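Landell table by Brikside, review after two years of daily use

Posted 3/25/23 by Şükran Yaman

I put off writing this one for ages, partly out of laziness and partly because I wanted to be fair to it. Anybody can love a table in the first week! We bought the Landell from the Brikside store in Sumstead when our old one finally gave up a leg, and I remember my husband walking past it on the sales floor because he thought it looked too pale to live with. He wanted walnut. I wanted something that would make our dim back room feel less like a cellar, and I am happy to say I got my way.

The color is what sold me, a light blond with a fine, straight grain, and I still like it every morning when I put my coffee down. It brings in so much light. If your chairs are dark (ours are, they were my aunt's) the contrast is lovely, and I never did get around to buying the matching ones.

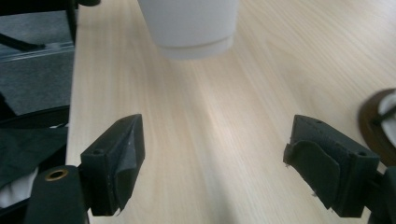
The finish has held up better than I feared. It has a soft sheen to it, enough to catch the light from a window but nothing like the glassy shine on my sister's Güler table, where you can see every fingerprint from across the room. I wipe ours with a damp cloth after meals and dry it with a dish towel, and that's the whole routine. Tomato sauce came off fine. A turmeric spill in August took 30 minutes under a paste of baking soda and left a faint yellow spot that has faded since, though I could still find it for you if you insisted.

Now the grumbles. Putting it together was a chore, with 11 bolts underneath and a wrench so short that I skinned my knuckles on the very first one. Get a friend to help and use your own tools. Also, crumbs are hard to see on a top this pale, toast crumbs especially, so you find them with your sleeve.

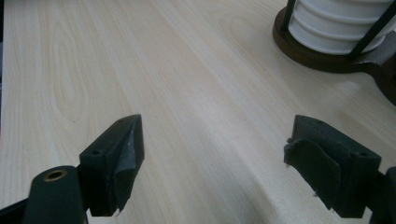

Bülent Tokgöz wrote in to say that his Landell wobbled until he loosened all the bolts, stood it on its feet and tightened them again a little at a time, going around corner by corner. I tried the same on ours last weekend and the small rock I'd gotten used to is gone, so thank you, Bülent! He also puts felt under his fruit bowl, and I have started doing that too.

Would I buy it again? Yes, and I'd pick the same color, whatever my husband says. Look at a few in the store if you can, as the figure in the grain varies and some tops are plainer than others.
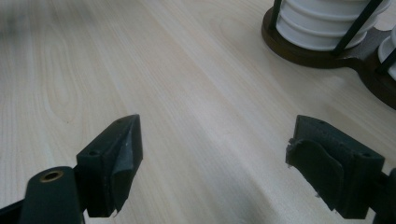

Straight grain with a few wider swirls on the light top.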